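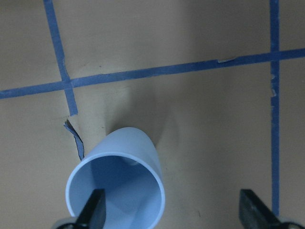 A light blue cup and the two fingers of the gripper over the taped practice grid. Picture: Lumbridge

MEDIA RELEASE
For immediate use
Fri 13 April

Lumbridge puts a robot arm on the cup bench at Plullville, and the crew keeps its hours

Hi all, Iida Koskela here. I run the wash and pack floor at Lumbridge's Plullville site, and I've been asked to write this one myself instead of handing it over to the office. So you'll have to put up with me going on a bit!

The news first. Lumbridge, which hires out and washes reusable cups and tableware for markets, school fetes and footy clubs, is bringing a robot arm onto the sorting bench at Plullville. We've called the project Sandetard (it was the winning entry in the lunchroom naming comp, and no, I don't know what it means either). The arm will pick up plastic cups that have landed every which way and set them the right way up, ready for the wash racks. Practice runs started in February and the arm goes onto the regular day shift from next month.

If you've never worked a cup bench, let me paint you a picture. The crates come back from a weekend event and get tipped out, and somebody stands there turning cups over. Pick up, turn, rack. Pick up, turn, rack. I did it for my first two years here and my wrists still have opinions about it. A full crate holds 100 cups, and a decent Saturday market sends back 1,000 without trying. It's not hard work exactly, but it's the same small twist of the hand all morning, and it's the job people ask to be swapped off more than any other on our floor.

That's the bit we're giving to the arm. Everything either side of it stays with the crew: checking for cracks, pulling out the cups that have been drawn on or chewed (kids!), loading the washer, counting orders, packing for the trucks.

I want to be really clear about jobs, as it was the first thing everybody asked me and it'll be the first thing you ask too. There are 37 of us at Plullville. Lumbridge has put in writing that no one's hours or pay rate will go down on account of Sandetard, and that letter is pinned up next to the roster where we can all see it. People who used to be rostered on the bench for a full shift will do shorter turns beside the arm and spend the rest of the day on inspection or dispatch. Anyone who wants to learn to run the arm gets paid training time for it, on shift, at their normal rate. I've already got more names down than I've got places, so we're doing it in two groups.

A word on how the practice works, because I've loved this part. We've got a table with a beige covering and blue painter's tape laid out in a grid, and we use the squares to agree on where a cup goes before each try. One of us puts a cup down somewhere awkward, tipped over with the mouth facing the wrong way, or close up to a line, and then the arm has its turn with its two black fingers. Afterwards we write down what happened in an exercise book. Very high tech, I know. The tape cops a hiding, too. It frays and lifts, and bits of it tear and curl up on the table, so a fresh roll has become a standing item on my shopping list.

What surprised me was how much the bench crew had to teach the engineers. You and I pick up a cup lying on its side without giving it a thought, but there's a real choice in it: go for the rim, or go round the wall? Our most experienced people had answers to that straight away, and they could say which cups slide and which ones roll. A fair few of the changes made since February came from those chats, including slowing the arm down when it gets near a cup, which the crew asked for so they'd feel comfortable standing alongside.

It isn't perfect yet and I'm not going to pretend otherwise. Cups that are nested together still go to a person, and so does anything with a handle. When the arm isn't sure, it stops and waits, and whoever's on the bench sorts that cup out by hand and presses the button to carry on. We're keeping a manual bench running next to it for the whole of the first season as well, so a busy long weekend won't be hanging on one machine.

There are a few changes to the room you might notice if you visit. The sorting bench has moved nearer the windows, the walkway behind it is wider, and there's a stop button at each end within easy reach of whoever's working there. We've also put in the stools people had been after for ages. They've got nothing to do with the robot, but I had the budget open and I snuck them in.

Our smaller site at Marquez will stay on hand sorting for now. Once Plullville has a full season behind it, the Marquez crew will come over, have a go, and tell management what they think before any decision is made about their own bench. I've promised them a proper barbecue for the trip.

For customers, nothing changes. Same cups, same crates, same pick-up times, and please do still tip out the dregs before you stack them!

Local media and community groups are welcome to come and see the bench at work. Closed shoes, please, and long hair tied back. Visits run on weekday mornings and can be booked through the front office at Plullville. Ask for Iida, and if I'm out on the floor they'll come and grab me.

About Lumbridge
Lumbridge supplies, collects and washes reusable cups, plates and bowls for community and sporting events. It has wash sites at Plullville and Marquez.

Media contact
Iida Koskela, Floor Manager, Lumbridge Plullville

ENDS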